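Shelf dressing (automation of)

Shelf dressing is the job of setting out small household things, mostly vases, candlesticks and plants in pots, so that they look good on a shelf and stay that way. I did it by hand for years at Kemeys, the homeware firm in Hadville, and I've written this entry because the old one stopped before the robots came in and was, frankly, a bit thin!

The trade has always been split into two halves. First comes the "set", where somebody decides what goes where. Then comes the "keep", which means putting everything back after it's been picked up, dusted, sold or nudged. The set is the fun bit. The keep is what does your back in, and when I started it ate up most of my day (we had 343 lines on the list and I could tell you the price of nearly all of them).

Automation of the keep began at Kemeys with a system called Undix. It works from a stored layout, compares it with what's on the shelf and sends an arm to move anything that has strayed. Our first arm was named Bernard by the packing room, and the name stuck to every arm after it, so people now say "a Bernard" the way you'd say "a forklift".

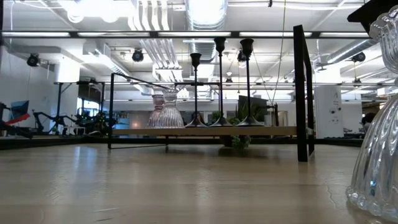
Ribbed glass vases and black candlesticks on a plank shelf, with a robotic arm rig behind on the left.

Glass was the hard part. Clear glass is awkward for a camera, ribbed glass more so, and a vase with a flared foot can't be slid along without catching on its neighbour. Candlesticks are easier on the eye but top-heavy if you take them too high up the stem. The usual order for a mixed shelf is candlesticks first, then tall glass, then small glass, with plants left to a person. I still think plants should be left to a person, by the way, and I've said so in plenty of meetings.

What changed for the staff is argued over to this day. There were 49 of us on shelves before Undix and the firm kept everyone on, though not in the same jobs. Some went over to layouts, some to repairs, and a few of us became "minders", which is a daft word for someone who looks after 3 arms and gets called over whenever one stops. The lifting went down a lot. The waiting about went up, and so did the screen work, which didn't suit everybody (it didn't suit me at first, I'll admit).

Carleen Hoani, who ran the layout desk, pushed for minders to be allowed to change a layout themselves instead of sending in a form. She got her way one December, after a rush when the forms were taking 2 days to come back. I'd call that the biggest change of the lot, bigger than the arms, as it gave the set back to the people standing next to the shelf.

Pay is a sore point. Minders at Kemeys are on the same grade as the old hand dressers, with an extra bit for nights, and I don't know of any agreed grade for the job elsewhere.

See also: window dressing; stock rotation; pick and place; Hadville, trades of.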